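Kurkeo: a README for the basket notes

Hello, and welcome to Kurkeo. If you've landed here from the Hitivthorpe swap page you probably already know what this is, and you can skip down to the bit about the columns. For everyone else: Kurkeo is a set of notes on small wire baskets, the sort that sit on a table and hold bread or lemons or the post. I started it because I kept buying them, then forgetting what I'd bought, then buying nearly the same one again. It lives in one big spreadsheet and a folder of text files, and it has got rather out of hand!

What's in it

There are 338 baskets and 3437 notes. A note can be anything from a single word ("wobbly") to a long moan about cleaning. Every basket has at least one note, and a few of my favourites have pages of them. Most were written by me at the kitchen table after tea. Diane Vachon wrote the ones on French and Belgian baskets, and hers are a good deal tidier than mine. Raffaele Piras did nearly everything filed under "fruit".

The files are:

baskets.csv — one row per basket
notes.csv — one row per note, linked by basket number
words.txt — what I mean by loop, coil, spoke, foot and so on
old/ — the first version, kept for sentimental reasons, please don't use it

The columns

number: goes up by one each time. There are gaps where I entered the same basket twice and took one out again.

colour: plain words only. I had "tangerine", "burnt orange", "coral" and "rust" at one point and couldn't have told you which was which, so they've all become orange, red or orange-red. If you want the finer shades, look in the notes, where I let myself go on a bit.

shape: round, oval, square, long, other. An oval that's nearly round goes down as oval.

base: this is the one people write to me about. A base can be a grid, a set of spokes, a solid plate or a spiral. The spiral ones are my weakness. The wire goes round and round from the middle, and on an oval basket the middle has to be stretched out long, so you often get a strip or a bar down the centre with everything else curling off it. I put those down as "spiral" and then add "strip" in the next column along.

rim: plain, rolled, looped, scalloped. You can have two of these at once, separated by a semicolon. Plenty of looped rims are also scalloped and I gave up trying to choose.

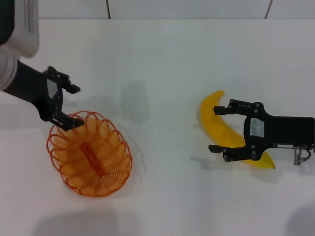
gap: how far apart the wires are, measured in millimetres at the widest place on the floor of the basket. Do have a look at this one before you buy anything for cherries. Raffaele lost most of a bag of them through a basket he'd been very proud of, and his note on the subject is number 80 if you fancy a laugh.

finish: bare, painted, coated, don't know. There are lots of "don't know" entries and I'd sooner leave them like that than guess. Paint and coating can look exactly the same until something chips.

maker: mostly blank. Where a basket has a name stamped or labelled on it I've copied it down letter for letter. Zerell and Lemaire come up more than any others, but that's only down to where Diane and I do our shopping, so please don't take it as a sign of what's common.

use: what it was holding at home, or "nothing yet". You'd be surprised how many are "nothing yet". (My sister wasn't.)

How to put a basket in

Stand it on something flat and pale, near a window if you can. A pale table is lovely for wire because you can follow every bend of it, where on my old dark worktop I used to lose half the base. Give it a gentle push on each side and write down whether it rocks. Measure the length and width across the outside of the rim, loops included. Then write at least one note in your own words. I'd much rather have "nice for satsumas, horrid to dust" than a blank.

If the wire has shadows falling through it, watch out when you're working out the pattern of the rim. I once logged a double row of loops that was a single row and its shadow, and it sat there wrong from spring until July, when Diane spotted it.

Cleaning notes

These have their own tag, "clean", as it's what most people come looking for. Looped rims collect fluff at the joins. A soft paintbrush does nicely, then a damp cloth, then dry it properly with a tea towel. I don't put any of mine in the dishwasher, though Raffaele does and says they're fine — his are the bare ones, mind.

Things that aren't right yet

Widths for the first few dozen baskets were taken with a dressmaking tape and might be out by a bit. The "foot" column is half done. Some of Diane's notes are still in French and I'm working through them slowly, with her help and a dictionary. There's nothing at all on wicker, and there won't be, as I'd never stop.

I've set myself a limit of 1000 baskets, after which Kurkeo is closed and I shall have to take up something else.

Using it

Help yourself. Copy it, print it, pull it apart for your own list. If you spot a mistake, send me the basket number and what you think it should say, and I'll put your name in the thanks file unless you'd prefer I didn't. Swaps are still done through the Hitivthorpe page, and I'm always after ovals.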